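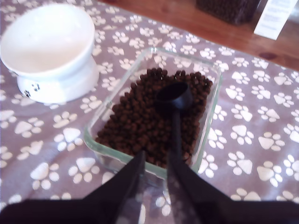

Rulen T2 – Conjunto de teleoperação para demonstração de tarefas

Fabricante: Sustau
Categoria: Ensino por demonstração / Comando remoto
Disponibilidade: sob encomenda

Descrição

O Rulen T2 é um conjunto de comando para ensinar tarefas de manipulação a braços robóticos de bancada. O operador move um braço-guia de baixa inércia e o braço executor reproduz o movimento em tempo real. As trajetórias, a abertura da garra e as imagens da câmara de punho são gravadas com a mesma base de tempo e ficam prontas para treino ou reprodução direta.

O conjunto destina-se a tarefas curtas com objetos de uso corrente: pegar numa colher doseadora pelo cabo, transferir ração ou outros granulados entre recipientes, dobrar tecido, abrir e fechar tampas. Para cabos estreitos recomenda-se a garra de dedos longos.

Modos de demonstração

Comando remoto: o operador trabalha no braço-guia, junto à bancada ou noutra sala, com imagem da câmara de punho no monitor.
Condução manual: os travões do braço executor são libertados e o operador desloca-o diretamente pelo punho. A garra é comandada por pedal.
Correção: durante a reprodução, o operador assume o comando e o troço corrigido é gravado em separado.

Características técnicas

Braços-guia suportados: 2
Frequência de registo: 100 Hz
Abertura máxima da garra: 80 mm
Dedos da garra: 2, paralelos, pretos, substituíveis
Comunicação: Ethernet, cabo blindado
Software: Prorolitz, licença por posto

Conteúdo da embalagem

Braço-guia com base de fixação por grampo
Garra de dedos longos com câmara de punho
Pedal de comando
Unidade de sincronização Hou
Cabos de alimentação e de dados
Guia de instalação em português e inglês

O braço executor não está incluído. Consultar a lista de modelos compatíveis antes de encomendar.

Notas de utilização

Calibrar o zero da garra sempre que os dedos forem substituídos. Com granulados, limpar as guias dos dedos no fim de cada sessão. Em superfícies cobertas com tecido, prender a cobertura à mesa; as pregas alteram a altura de apoio dos recipientes e devem ser tidas em conta na reprodução. Recipientes transparentes podem exigir ajuste manual da exposição da câmara.

A condução manual só deve ser usada com o limite de força ativo. O botão de paragem tem de ficar ao alcance do operador em todos os modos.

Garantia e assistência

A garantia cobre o braço-guia, a garra e a unidade Hou. Os dedos e o pedal são considerados consumíveis. As unidades com firmware anterior a janeiro devem ser atualizadas antes de ligar o segundo braço-guia.

Ficha revista em 10/12/2020.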